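The Measuring Shelf
By Isabelle Poirier

Regular readers will remember that last month I promised a column on measuring things, and that several of you wrote in to ask whether I was feeling all right. I am. I have simply spent a lot of time lately with plastic cups and colored water, and it has given me opinions.

The first is that most of us own too many measuring vessels and trust all of them equally. At home I have a jug from Kelard that came with a rice cooker, a set of Ashby cups missing the middle one, and a tall thing from my father's darkroom that has never been near food and never will be. Ask each of them for the same amount of water and you get three answers, delivered with complete confidence.

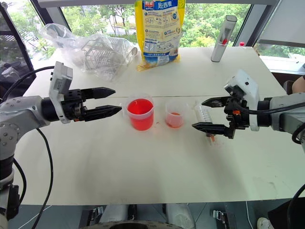 The cure is dull and takes half an hour on a Thursday evening. Put a few drops of food coloring in your water, red or orange for preference. Plain water in clear plastic is very good at hiding where its own surface is, and after the second cup you start seeing lines that aren't there. Then pour from one vessel to the next and write down what each one claims. A syringe earns its keep at the small end, where a cup will only shrug at you. Mine came from the pharmacy and has outlived two thermometers.

Use a level table. I mention this after an entire afternoon of results I was rather proud of, gathered on a kitchen counter that slopes toward the sink.

Now, cylinders. People buy them because they look serious, and I have some sympathy. A tall narrow vessel does spread the same volume over more height, so a small slip of the eye costs you less than it would in a wide cup. What you give up is stability. One elbow and your 80 ml is on the floor, being very precise about the grout.

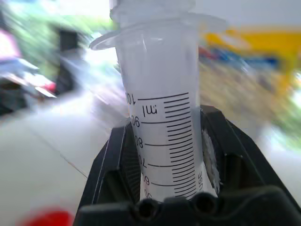 Frosted plastic, printed scale, and a lip for pouring.

Frosted plastic divides our readership more than I expected. Those against it say they can't see in. Those in favor have mostly dropped a glass one. I'm with the droppers, provided the printing is dark and you remember to bring your eye down to the line. Lifting the cylinder up to your face is quicker, and also how I came by my favorite stained shirt.

Then there is the pour. Fast is fine for the first part. For the rest, tip slowly, keep the smaller cup close over the bigger one, and resist the urge to give it a brisk shake at the end – the shake is where the spots on the wall come from. In my own kitchen trial I lost roughly 26 ml over one evening, most of it to enthusiasm.

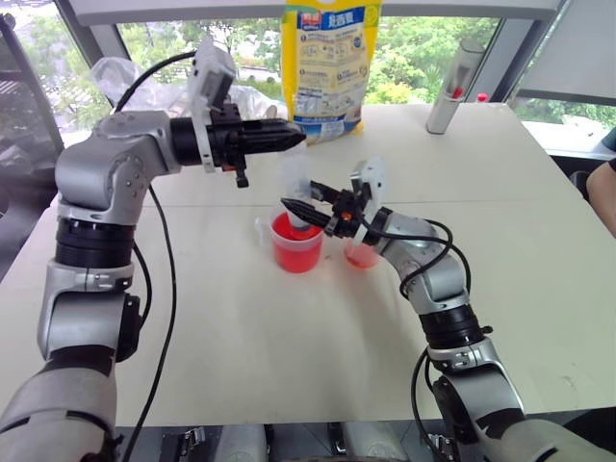
A small clear cup tilted over a larger one of red liquid.

A word on cups with handles. I used to consider the handle an insult to my grip. I now consider it the best part of the cup, particularly for anyone moving red liquid over a white table.

Several of you asked about cleaning. Rinse straight away, before the coloring has had a chance to settle in and make itself at home. For cylinders, a bottle brush with a thin neck does the job. Skip the scouring pad, unless you would like a frosted finish on something that didn't come with one, and go easy around the printed numbers. My Dusport jug has lost everything above 30 and is now, officially, a vase.
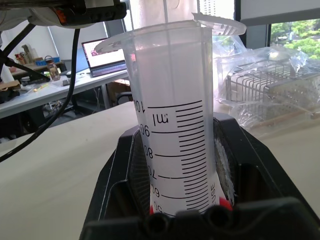

Storage is where I part company with the sensible people. They nest their cups. I have tried nesting, and it ends with two cups stuck together and me running the hot tap over both of them while dinner gets on without me. Mine stand in a row on the shelf, taking up far more space than they deserve, with the cylinders at the back where the cat can't reach.

If you run the half-hour test yourself, send me your numbers, including the embarrassing ones. Next time: kitchen scales, and why I'm no longer speaking to mine.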